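My month with the Lustent scalp brush (and a very happy head of hair)
4/25/24
2 min read

I have fine hair that goes flat by lunch and a scalp that flakes the second the heater comes on, so when my sister-in-law raved about scalp brushing I was in before she'd finished the sentence. I picked up the Lustent brush at the chemist in Illwood, plus a 300 mL bottle of the Ortuño rosemary rinse, and I've used both every second wash since.

I love it! The bristles are soft silicone and they get right down to the roots without snagging, even when I'm half asleep — small circles, front to back, until the shampoo goes properly foamy. The first couple of washes I pressed way too hard and had a pink, tender patch behind one ear. Go gently.
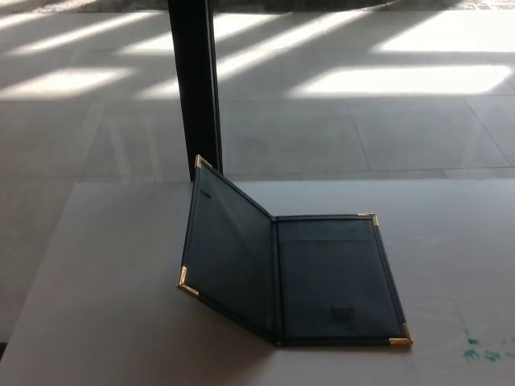
The rinse took me longer to warm to. It smells like a Sunday roast in the bottle, but that fades once your hair dries and what's left is a lovely clean, herby whiff. I leave it on while I shave my legs, then rinse with cool water. My flakes have nearly gone and my fringe is holding its shape until dinner, which for me is massive.

Next up is the Gustlow clay mask, which I'm saving for June when the air gets really dry. If you've tried it on coloured hair, please tell me how you went!

1047 likes
579 shares

Recent posts
Silk pillowcase or satin?
My favourite winter hand creams
Growing out a fringe without crying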